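Shared kitchen kit finds a home at Bekance hall

Over 200 pieces of donated kitchenware have been sorted for the lending shelf at the Bekance hall, which opens to borrowers in August.

Pots, pans and trays can be taken home for up to nine days. Borrowing is free, though anyone who keeps a pot longer will be asked to bring it back before taking another. Items can be reserved under the name Worku, after the street where the shelf began.

Among the larger pieces is a round navy-blue pot with a domed lid, a tan handle and a matching knob, a good size for soup or rice.
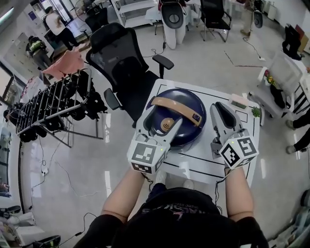
Where to find it

The shelf is moving out of Siriporn Kaewkla's garage, where it had outgrown two cupboards. Borrowers should come to the main room, the one with the red brick wall and the big window looking out on the trees. Opening is at 9 in the morning and the last loans go out at noon.

Lids are being labelled to match their pots – a good many came in without a partner. Spare lids are still wanted, as are oven dishes and a large colander. Chipped enamel and scratched non-stick pans can't be accepted.

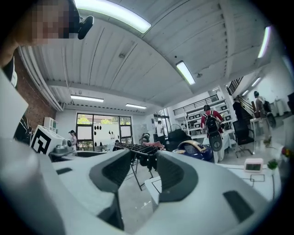

Mihret Seyoum would like to see the loan period stretched over holidays, saying that a big pot is often needed for two family meals a week or more apart. The period will be looked at again once the shelf has been running for a while.

Donations can be left with Fuad Ambaye at 301 Skindside, washed and dried please.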